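Mornden Residents' Board > Building Services > Shared laundry hours

Solanki_Mgmt
Residents are advised that the shared laundry on level 4 will close at 9 p.m. beginning in February. The change follows written complaints concerning noise from the dryers. Comments may be posted in this thread until Friday.

lanoreo_unit12
I wish to record an objection. Several residents work evening shifts and cannot reach the machines before nine. The previous hours were set by a vote of the residents, and I find no notice of a second vote.

Lụa Ông
I support the earlier closing. My bedroom shares a wall with the dryers, and the noise carries. I would also ask that residents observe the posted limit on load size. Small loads of light clothing do not require the long cycle — shorts of the kind shown are suitable for the short one. 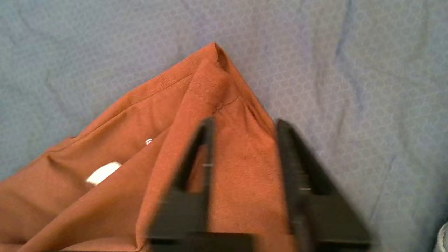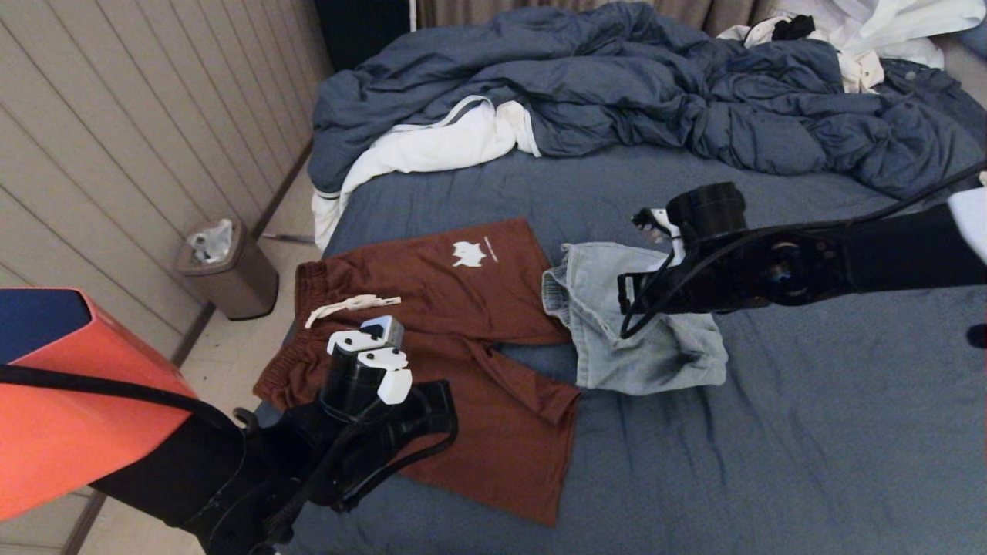 Rust-colored fabric, first picture; rust-brown and light-blue denim shorts, second picture.

movley_tenant
The short cycle does not dry denim in those machines. I have paid for it twice in one evening on more than one occasion. If the hours are reduced, management should first have the dryers serviced.

lanoreo_unit12
I agree with the previous poster regarding service. I do not agree that load size is the issue under discussion.

Lụa Ông
Load size determines how long the dryers run, and I consider it relevant. I would accept 10 p.m. on weekdays if the long cycle were switched off after eight.

Solanki_Mgmt
The comments above have been noted. A service visit has been requested for both dryers. The 9 p.m. closing stands for the present, and the proposal for 10 p.m. will be placed on the agenda of the next residents' meeting.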